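Home News Projects Workshops Tools Archive Contact

Shared workshop builds its robot cell in simulation first 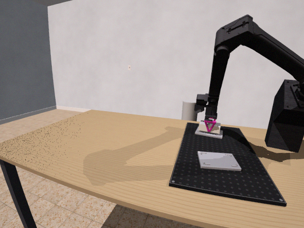

TROVORA — Mar 22, 2020

Two members of the Gevska shared workshop have finished the simulated version of a small robot cell and are now building the physical one on a table in the back room. The model, rendered with the arm over its work table, has been used to settle the layout before any holes are drilled.

The cell is meant for one job: picking up a marked block from one plate and setting it down on another. Maksym Dmytriv wrote the control code. Calum Nisbet drew the plates and is responsible for the table, the wiring and the emergency stop.

In the model, a black arm with a two-finger gripper stands at one side of a wood-grain table. Both light gray plates sit in line on a black breadboard with a regular grid of holes, and the white block carries a magenta triangle on its face.

"The triangle tells the code which way the block is turned," Dmytriv said. "A plain cube looks the same from four sides. We tried a dot first and it gave us nothing to work with."

The project began in November, when Nisbet proposed that the workshop automate the loading of its small engraving machine. That remains the long-term aim. The block-and-plate task was chosen as a stand-in that can be repeated many times without wasting stock.

According to the build log, the pair ran 483 simulated pick-and-place cycles with the current layout. Of these, 356 ended with the block seated on the target plate within the tolerance set in the code. Most of the failures fell into two groups. In the first, the gripper closed slightly off center and turned the block as it lifted. In the second, the block was released too high and landed against the edge of the plate.

The first problem was reduced by slowing the last part of the descent and adding a short pause before the fingers close. The second is still open. Dmytriv has tried lowering the release height, but the simulator then reports contact between the block and the plate earlier than he expects. He suspects the contact settings and has not yet changed them.

The simulation runs under Winum, a scene editor and physics wrapper that Dmytriv maintains for the workshop's own use. It takes plate and breadboard dimensions from the same drawing files Nisbet uses for cutting, so a change to a plate appears in both places. Lighting and shadows are rendered because a fixed camera will be used to find the block in the real cell, and the code is tested against those images. A shadow from the arm crosses the tabletop in the rendered view. In early tests a similar shadow was enough to break the edge detection.

The room was modeled as well, down to the tiled floor and a wall outlet. Nisbet said this took one evening and was not strictly needed.

"It did show that the cable run was wrong," he said. "I had the controller on the far side of the table. It is moving."

The physical build is at an earlier stage. The table has been leveled and the breadboard is fastened down. The first set of plates was cut at Sydorenko, a small sheet and plastics shop across the yard, and came back with corner notches too tight for the clips. Nisbet filed one set by hand and has sent a corrected drawing for the second.

The arm was bought used and has been run only at low speed. One joint shows backlash that does not exist in the model. Dmytriv measured it by commanding the same point from both directions and comparing the readings on a dial indicator, and he plans to add the offset to the simulated joint so that the two versions fail in similar ways. Until that is done, the success rate from the simulator should not be read as a forecast for the real cell.

Materials other than the arm have come to some 142 dollars so far, mostly for the breadboard, fasteners and a 24 volt power supply. The supply feeds the stop circuit and the indicator lamp. The arm has its own.

The next step is a dry run with the gripper empty — each waypoint in order, at reduced speed, with one person at the stop button. A run with the block will follow once the second set of plates arrives. The drawing files and the build log are on the shared drive, in the folder marked "cell."

Members who want to use the table in the meantime are asked to leave the breadboard where it is. Its position has been measured and entered in the code.

Comments (4)

benchgrinder
What finger pads are you using? We had the same twisting problem with bare printed fingers and a strip of thin rubber fixed most of it.

M. Dmytriv
Bare fingers for now. Rubber is on the list, but I want baseline numbers without it first. It also needs its own friction value in the model.

oldlathe
Would it be simpler to put a chamfer on the plate recess and let the block find its own way in? The code does not have to do everything.

C. Nisbet
There is no recess on this version, the plate top is flat. A chamfered pocket is drawn for the third set. Maksym wants to see how far we get without it.

Last updated: 4:10 p.m. Corrected the use of the power supply.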